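Ok so it's September and I'm finally doing the thing I said I'd do in spring – going through all the little leftover bits from the Jastari build. Thread, because I need company.

Rule one: everything comes off the table first. Rule two: the small stuff goes in a can. I've tried drawers, I've tried those boxes with the tiny compartments, and I always come back to a can. You can tip it out, poke through it, and scoop it all back in.

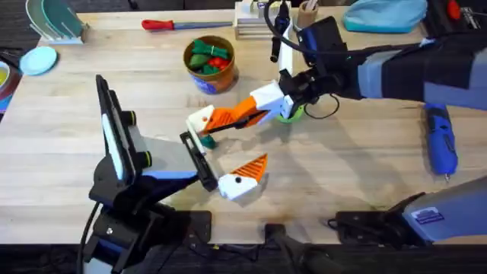
I bought a 38-compartment organizer from Drakby last year and used it for two weeks. Then I dropped it on the stairs. Never again!!

Color is the only sorting I can stick to. Mostly green in the can right now, with a bit of red, and I'm fine with that. Labels are for people with better handwriting than mine.

The other question is what to do with the bigger flat parts that don't belong with the little ones. Like the lime green ring – big hole through the middle, small holes dotted around it. I keep moving it from one spot to another and it never gets a home. 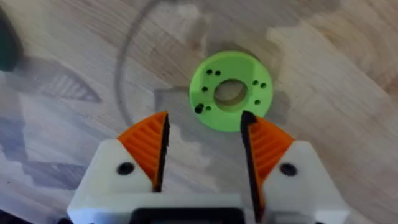
Lenka Danko says to hang anything with a hole that size on a nail and stop thinking about it. She did her whole wall at Čierny that way and only the screws still live in jars.

Ok Lenka, that is annoyingly good. I have a nail. I have a wall. I may even have a hammer, if Igor ever brings it back.

Matúš wants to know if I'm keeping the spares at all. Yes! Every time I throw one out I need it by 2 in the afternoon the next day.

More tonight if I find the hammer. If you've got a better home for flat round things than a nail, tell me now, before I put a hole in the plaster.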